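Treltau

Treltau Holdings is a Canadian manufacturer of furniture hardware, castors and upholstery fittings, with its head office in Drundumness. It was formed by the merger of two competing family firms, Ambrose Castor and Flillska Fittings, and is known mainly for the boardroom dispute that followed. The company remains privately held. Its shares are divided into two classes, of which only the first carries a vote on the appointment of directors.

Formation

Ambrose supplied castors and drawer runners to furniture makers in the eastern provinces. Flillska, the smaller of the two, made bed brackets and leg plates and held long-term supply contracts with several hotel groups. The firms had shared a warehouse and a freight agreement for 14 years before their owners opened merger talks. Under the terms agreed, Ambrose shareholders received 70 per cent of the voting stock in the new company. Flillska shareholders took the balance together with a preferred dividend. The agreement provided for a single chief executive and a separate chair, each to be nominated by a different predecessor firm.

Leadership dispute

Everett Rosenthal, formerly managing director of Ambrose, became the first chief executive. Mortimer Holloway, whose family had controlled Flillska, was named chair. Relations between the two deteriorated over a plan to close the Flillska plant and transfer its tooling to Drundumness. Rosenthal maintained that the merger agreement gave the chief executive sole authority over production sites. Holloway held that any closure was a material change requiring the consent of both share classes.

In September the board voted to suspend the closure pending a legal opinion. The opinion, delivered to directors but not released to shareholders, was later cited by both parties in support of their positions. Rosenthal was removed as chief executive at a special meeting held on 14 June 2019. The motion passed by a margin of 2 votes after a group of former Ambrose shareholders sided with Holloway. Rosenthal retained his shareholding and contested the validity of the proxies. The matter was settled before trial on undisclosed terms.

Subsequent structure

Following the settlement, the articles were amended to require that any plant closure, or any disposal exceeding 20 per cent of fixed assets, be approved by each class voting separately. The right of the predecessor firms to nominate the chair and chief executive was abolished. Holloway stepped down as chair once the amendments were registered and was replaced by an independent director.

The Flillska plant continued to operate under a reduced product range. Bed brackets were retained, while leg plate production was moved to Drundumness. The Ambrose name survives as a trademark for castors and is not used as a corporate name.

See also: Dual-class share structure; Proxy contest; Furniture hardware
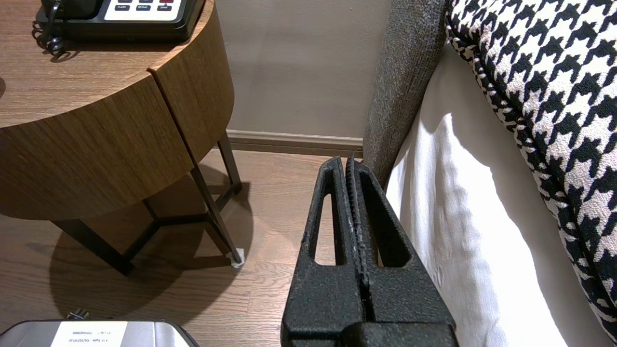

Round wooden side table with a drum-shaped top.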